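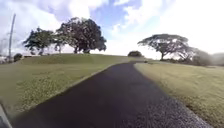
Park path between two lawns, Fikuvent outdoor route, forward view from the robot.

Search this repository...

# Fikuvent Path Set

Camera clips from a Selness path-following kit driving itself along paved park trails. I've been testing the kit since December and liked it so much that I wanted other people to have the footage too - it's a great little dataset for anyone working on lane-free outdoor driving!

Maintainer: Vitória Prata
Last update: Wednesday, February 6, 2019

## What's in it

- 220 clips from the Brodport park loop
- steering and speed logs, one CSV per clip
- a plain text note per clip (sky, surface, anything odd)

Total drive time is 700 minutes. The camera is mounted low and looks forward, so a light gray bit of the body shows in the lower left corner. Mask it out before training or your model will happily learn it as a landmark. A mask file is in `extras/`.

## About the kit

Selness sells it as a bolt-on: camera, compute box, cables and a bracket that fits most small wheeled bases. Mine went together in one afternoon. The edge follower is the star here. It takes the border between asphalt and grass as its main cue, and it keeps a very steady line even where that border gets ragged or a gravel strip runs alongside.

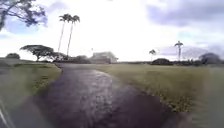
Wet pavement is where I expected trouble. Shine from a bright sky can look a lot like a lane marking, and the older Tavares follower I used before would chase it all over the place. The Selness one mostly ignores it - I took over by hand in only 2 of the 43 clips tagged `wet`. I'm really impressed by that.

## Known problems

- Motion blur close to the robot, worst at the bottom corners. Crop if you need sharp ground texture.
- Bright clouds wash out the horizon, so far-off trees and buildings are often pale.
- Speed logs in the first few clips drift. Use the corrected column.
- No night driving yet.

## Loading

Run `python load_clips.py --tag wet` to get one tag, or leave the tag off for everything. Logs and video share a clock, so no syncing needed.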